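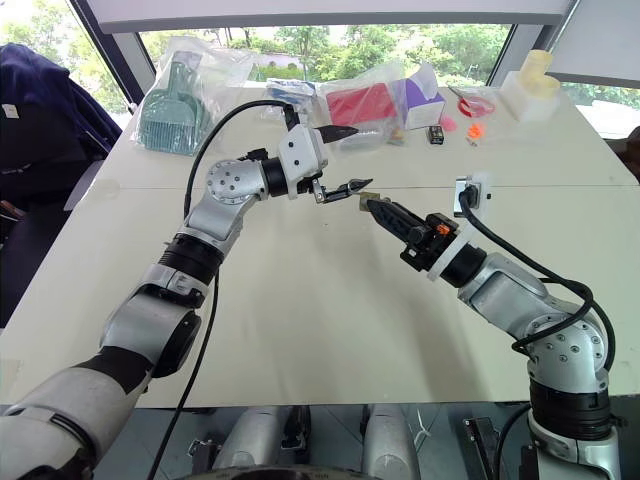 Keeping Photo and Messaging Apps From Filling Your Phone

By Leonora Cabrera

Jan 24, 2019

Phones fill up slowly, and social apps do a good share of it. Mine sits on the kitchen counter for recipes and timers, and last July it refused to save a picture of the warranty card for the dishwasher. It was holding 1,917 photos. I wanted perhaps a third of them.

Start with the storage screen in your phone's settings. Wait a minute for it to finish adding up, then look at the apps in order of size. The one at the top is often a messaging app that has been saving every clip sent to a family group.

Turn off automatic saving first. In most messaging apps the switch is under settings, in a section called media, chats or data. Turn it off for groups and leave it on for single chats if you like. Pictures will still show in the conversation. They just won't be copied to your camera roll.

Delete videos before photos. Sort by size if your phone allows it. One long video can take the space of 132 snapshots, and you may find three copies of the same one.

Clear drafts. Apps that let you post short videos keep unfinished ones on the phone until you throw them out. Save anything you want before you remove the app itself — drafts usually go with it.

Sointu Kinnunen wrote in to say she keeps one album called House, with paint labels, filter sizes and appliance model numbers, and moves new pictures into it while the kettle boils. I have copied her and it works well. Mine has 16 pictures in it.

Muting helps too, though it saves no space. Mute the groups that send the most and check them once a day. If you share a tablet in the kitchen, sign out of your accounts on it and turn off message previews on the lock screen.

Before any big cleanout, copy what you want to keep to a computer or an outside drive. Open a few of the copied files to be sure they are good. Then empty the deleted folder on the phone, or the space won't come back for several weeks.

I got down to 991 photos in two evenings. The warranty card is in the House album, next to the furnace filter.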